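3.2 Préparation du bouillon et cuisson des pâtons

Le bouillon de référence suit la recette relevée par Bellis à Irnville : 900 g de cuisses de poulet, deux carottes, un oignon, du laurier. La viande est retirée dès qu'elle se détache de l'os, puis effilochée à la main. Le liquide est filtré et ramené à frémissement. 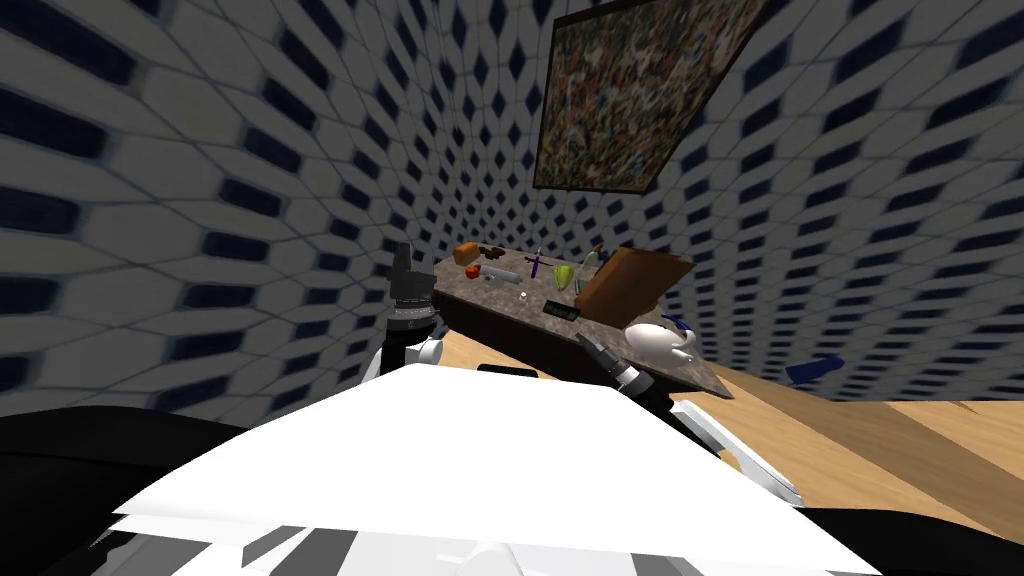 Figure 2. Plan de travail de la cuisine simulée.

À quel moment faut-il ajouter les pâtons ? Une fois le bouillon filtré et de nouveau frémissant, couvercle posé aussitôt après.

Les pâtons de type Mirkholm contiennent du babeurre, ceux de type Tullari seulement de l'eau et du saindoux. Les seconds se tiennent mieux mais épaississent peu la soupe. Dans les essais de mars, les pâtons au babeurre ont absorbé presque deux fois plus de liquide, ce qui rejoint les remarques de Csizmadia sur les farines tendres. La pâte repose au frais avant le façonnage et n'est plus travaillée ensuite.
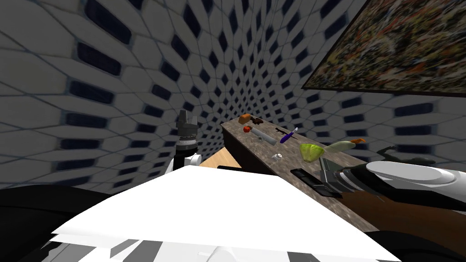
3.3 Dégustation

Les bols ont été servis à huit dégustateurs, sans indication de recette. Chacun notait le moelleux, le sel et l'épaisseur du bouillon.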